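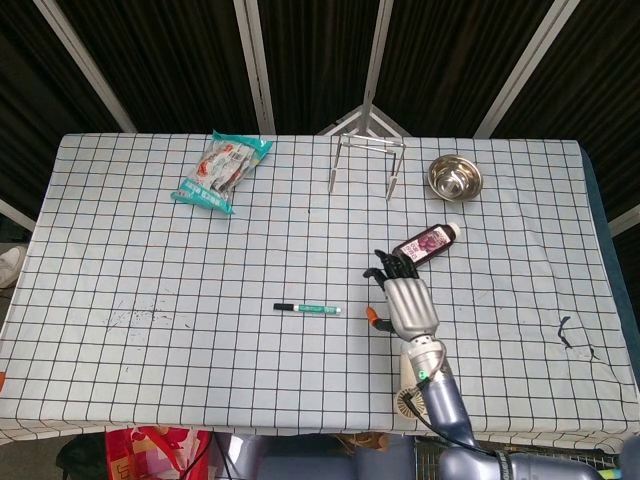
The Trallunley lab in Hultthorpe trains its policies on demonstrations first, then on corrections, and Tuesday's visit was mostly about the second part. Meenakshi Goel explained it at the bench. When the arm goes wrong, an operator takes over for a few seconds, and only that stretch is added to the training set. The objects are ordinary ones — a snack bag, a steel bowl, a marker, a small bottle lying on its side. She said bottles in that position cause most of the takeovers.

The first model used 1703 demonstrations. Adding 261 corrections raised its success rate to some 65 percent on objects it hadn't trained on. Goel wants to repeat the test at Umurley, on different tables, before writing it up.

We broke for lunch at noon.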